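The Stem Is the Hard Part
06/01/2020

January. Dead month for the garden, good month for the table. Everybody buys the bunch, sticks it in a jug, done. Three days later, heads down.

Look at the stems first. Always the stems. The growers' market at Omthorpe sells them by the bucket, 200 to a bucket, and half the buyers never look below the petals. Bad idea. Soft stalk, short life.

Trim on a slant, sharp knife. Lower leaves off, they foul the water. Then wrap. A thin stem with a heavy head wants some help, and a bit of green cover near the top does it without shouting. Start high, turn as you go, keep it tight. Too loose and it slides. Too tight, you bruise it.

Next, something to stand it in. A vase is fine for a bunch but for one stem at a time you want a slot. Narrow. Upright. Underier Street has a shop with a whole shelf of holders, plain ones mostly, and plain is what your after. Dark ones hide the scuffs. 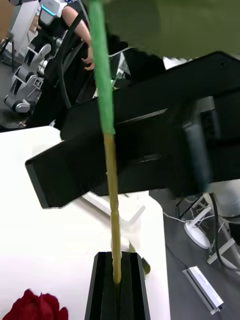

Green wrap above, bare stalk below, one stem in a black slotted holder.

Work on a white table if you can. Leaf bits show up, so does every snipped end, and you sweep as you go. Roses lie flat untill their turn. Don't stack them, the petals mark.

Then water. Clean, cool, changed daily.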